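Planning a Hand-Held Gripper Purchase
Unit 4 handout — Equipment budgets for small automation labs
Instructor: Valentina Carrasco

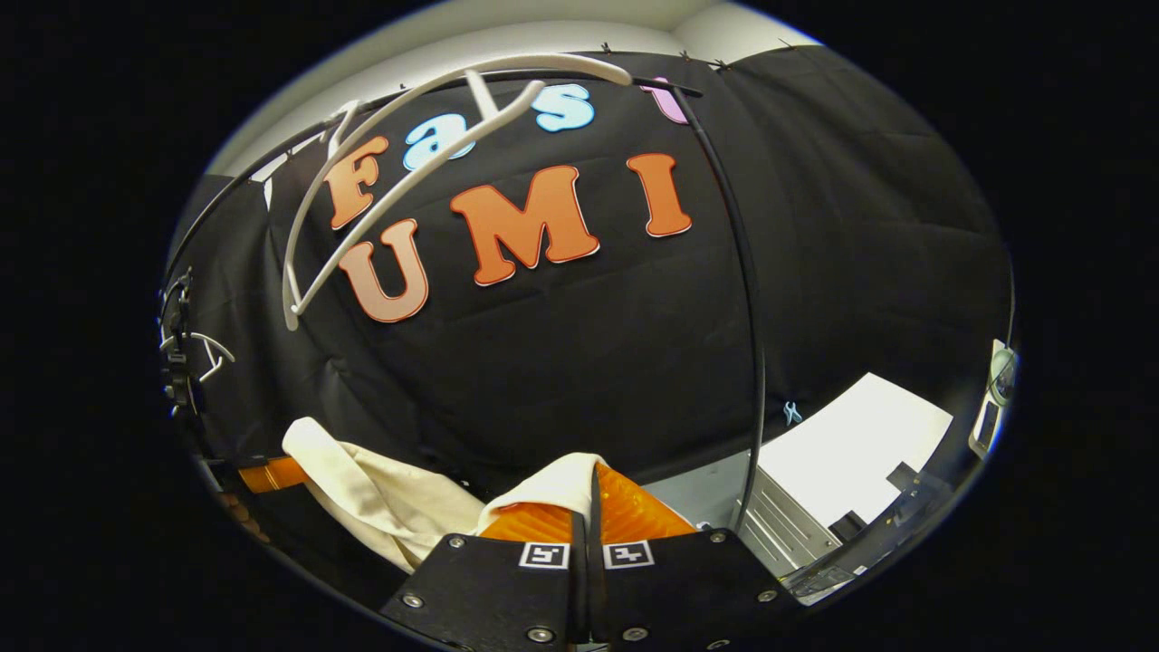 1. Start with the task list

Write down what the gripper has to pick up before you ask for any quote. Cloth, paper, boxes and metal parts put different demands on the fingers. Soft ribbed fingers suit fabric and light goods. Stiff fingers are better for parts that must be placed at an exact angle. If your list has both, price two finger sets and one body.

2. Split the budget into three lines

Purchase: gripper body, fingers, camera, mount, cables.
Consumables: replacement fingers, printed markers, screws, clips, tape.
Setup: backdrop, lighting, table, storage rack.

Students usually get the first line right and leave the other two blank. In the Juvon exercise the class set aside $500 for consumables for one term and spent all of it by April, mostly on fingers. Treat soft fingers as a wear item and give them their own row in the sheet.

3. Markers and fasteners

Small square markers on the gripper plates let the software work out how far the fingers are open. A scratched marker can spoil a whole session. Order spares at the same time as the gripper, on the same stock and at the same printed size. Do the same for screws — write the thread and length in the sheet, not just "screws, small."

4. Comparing quotes

We will use the two quotes handed out in class, one from Stinari and one from Sosa. For each, fill in:

Unit price
Shipping and import charges
Lead time in days
Price of one finger set
Who pays return shipping on a fault

The Stinari body is cheaper, but its finger sets cost $53 each. Sosa includes 4 sets with the body. Work out the cost over one year of use, assuming 13 finger sets. Show your steps.

5. Space and backdrop

Measure the work area before ordering. Allow room for the operator's arm and for the longest object on the task list. Cables that run down a backdrop need to be clipped or taped, and the clips go in the setup line. Check that the nearest outlet is on the same side as the equipment. If it isn't, add an extension cord.

6. Approval

Purchases for the course project go to Joaquín Navarrete for sign-off. Attach the task list, both quotes and your one-year cost. Zulema Retamal handles receiving and will want the order number on the outside of the box.

For next class: bring a draft budget for the Ovow project, one page, all three lines filled in. Work in pairs if you like, but hand in separate sheets.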